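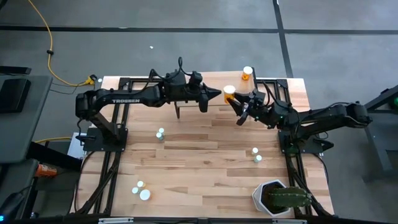 Setting up registration and the viewing link for a livestreamed lecture

Last updated 01/03/2024 by Latifa Samir

Scope

The procedure covers the registration form, the link email, the holding page and the closing of the stream for a single public talk with an audience in the hall and another watching at home. It was written for the Cisbridge Lecture, which is held every November at Stekbridge, but the steps apply to any award evening, reading or panel run on the same tools. Sound, lighting and camera placement are handled in a separate page.

Registration is done in Flurkisico. The stream is hosted on Hyun. The two systems do not exchange data, so the link has to be copied from one to the other by hand. Most of the problems in past years came from that copy.

Before you start

You need:

An organizer login for Flurkisico with permission to send bulk mail
A producer login for Hyun
The confirmed title of the talk, spelled as the speaker spells it
The speaker's biography, approved by the speaker in writing
The signed recording release
The start time in the local time zone of the hall

Do not open registration without the release. If the speaker has agreed to a live broadcast but not to a recording, the form text, the confirmation email and the Hyun settings are all different, and changing them after people have signed up means writing to everyone again.

Create the event in Hyun first

Log in to Hyun and choose New event, then Single broadcast. Do not use Recurring, even if the talk is part of a series. Recurring events share one viewing address, and anyone who kept last year's email will be able to open this year's stream without registering.

Enter the title. Hyun cuts long titles on phones, so put the name of the speaker before the name of the lecture. Leave the subtitle field blank. It does not appear on the viewing page and it does appear in search results, where it cannot be edited later.

Set the visibility to Unlisted. Public events are shown on the Hyun front page. Private events require each viewer to have a Hyun account, and most of our viewers do not.

Set the viewer limit to 400. The limit counts open connections, not people, so one viewer with a laptop and a phone both open will use two places. If the number of registrations passes the limit, raise it before the day of the talk. It cannot be raised once the broadcast has started.

Under Recording, select Keep or Discard according to the release. If Keep is selected, set Availability to Manual. The automatic setting publishes the recording as soon as the broadcast ends, including whatever was said in the hall after the applause.

Save the event. Hyun now shows two addresses. The one marked Studio is for the person running the broadcast. The one marked Watch is for the audience. Copy the Watch address into a plain text file and save it with the name of the event. Open it in a private browser window to check that it loads without a login. The holding page should appear, with the title and the start time.

Build the form in Flurkisico

Duplicate the form from the previous event. Starting from an empty form loses the privacy text, which has to be there word for word.

Change these fields:

Event title
Date and start time
Speaker biography
Closing time for registration
Reply address

Keep the form short. First name, last name, email address and one choice, In person or Online. Earlier versions asked for affiliation, telephone number and how the person had heard about the talk. The answers were not used and many people left the page before submitting.

The choice between In person and Online must be a required field with no default. With a default set, a large share of people accept it without reading, and the hall list becomes useless for seating. If the hall has a fixed number of seats, set a cap on the In person option only. When the cap is reached, Flurkisico hides the option and leaves Online open.

Add one optional text box for access requests. Route it to a mailbox that someone reads daily. Requests for captions or for a printed text of the talk are hard to meet if they are found on the morning of the event.

Set registration for Online to close at the scheduled end of the talk. People do sign up after it has begun. Set In person to close the evening before.

Write the emails

Flurkisico sends three messages: the confirmation, the link email and the follow-up. Edit each one separately. They do not share a template, and a correction made in one is not carried into the others.

The confirmation goes out as soon as the form is submitted. It should state the title, date, start time with time zone, and the choice the person made. Do not include the Watch address in it. If the Hyun event has to be rebuilt for any reason, the address changes, and every confirmation already sent will be wrong. State instead when the link will arrive.

The link email goes to Online registrants only. Paste the Watch address as plain visible text. Do not hide it behind a word or a button. Some mail programs remove buttons, and viewers who want to open the stream on a television need to be able to read the address and type it. Put it on a line of its own with no period after it. A period becomes part of the link in several mail programs and leads to an error page.

Suggested text:

Thank you for registering. The talk can be watched at the address below. The page will open early and will show a holding screen until we begin. You do not need an account. If the picture does not appear at the start time, reload the page once.

Schedule the link email for the day before the talk, and schedule a second copy for the morning of the talk. Anyone who registers after the second copy has gone out must receive the link straight away. To arrange this, open Automation, choose Late registrants and turn on Send on submit. The setting is off in every duplicated form, whatever it was in the original.

The follow-up goes out after the event. If there will be a recording, wait until it has been checked and published before sending.

Test with real addresses

Register yourself twice, once for each option, using two different email addresses. At least one should be outside the organization, as internal mail passes filters that outside mail does not. Then check the following:

The confirmation arrives and names the right option
The In person address does not receive the link email
The link opens on a phone using mobile data
The start time on the holding page matches the email
The reply address reaches a person

Use Send test to trigger the link email ahead of schedule. A test message has the word TEST in the subject line. If that word is missing, you have used Send now, and the message has gone to the full list. No recall function exists. In that case send nothing further until you have confirmed that the link works, and then leave the scheduled copies in place.

Delete the test registrations when finished.

On the day

Open the Studio address an hour before the start and confirm that the holding page is live. Start the broadcast eight minutes before the talk, with a title card and room sound muted. The early start gives viewers time to adjust their volume and report faults. Put the mailbox for replies on a separate screen from the Studio page.

Unmute when the person giving the introduction reaches the lectern. Check the level meter on the Studio page, then check the Watch page with headphones. A working meter in the Studio only shows that sound has reached Hyun.

Questions from online viewers are entered in the box below the player. Set the box to Held, so that entries go to the moderator and are not shown to other viewers. The moderator should read out the first name only.

If the broadcast drops, do not create a new event. Press Resume in the same Studio window. The Watch address stays valid and viewers who leave the page open will be reconnected. If Resume is grayed out, reload the Studio page and log in again.

Closing

When the talk ends, return to the title card, mute the room, and hold the card until the viewer count has mostly fallen. Then press End. End is final for that event.

Export the attendance list from Hyun and the registration list from Flurkisico. Save both in the event folder as plain spreadsheets. The registration list is kept for 31 days and then deleted, as stated in the privacy text on the form. Set a calendar reminder, because Flurkisico does not delete it for you.

If a recording was kept, trim the start and end, check the captions for proper names and send the private preview to the speaker. Change Availability to Published after the speaker has replied.

Common faults

Viewers see a login page. The Studio address was pasted into the email. Send a correction with the Watch address, then change the Studio key under Settings, Security.

Viewers see last year's title. The form was duplicated and the old link was left in the automation for late registrants. Correct it there as well as in the scheduled copies.

The start time is off by an hour. The time zone in Hyun is set by the account and not by the event. Check it each November after the clocks change.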